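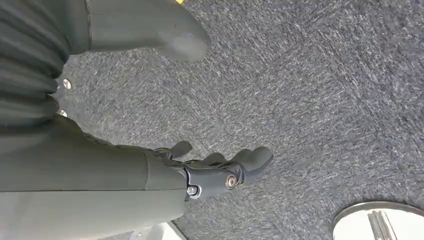

Dinthorpe lab reports first results in hand comparison

29/03/2023

The Dinthorpe test lab has released first results from its comparison of a multi-fingered hand and a two-jaw gripper, both run from the same Sellus controller. Testing began in January and covers 18 household and workshop objects.

Each end effector completed 4000 grasp cycles. The hand dropped or failed to pick up an object 202 times. The two-jaw gripper, supplied by Clisard, did better on boxes and flat-sided parts but had more failures overall, most of them on soft packaging and objects with curved handles.

Cycle time favored the gripper. The hand needed almost 9 seconds per pick – the finger joints are closed in sequence under the current firmware – and the lab has asked for a version that closes them together.

Wrist camera placement was also varied. The lower mount gave a clear view of the fingertips but lost the object during the last part of the approach. The side mount will be used for the next round.

Tests with the Győri force sensor have been postponed until a new cable is delivered. The full data tables are available from the lab on request.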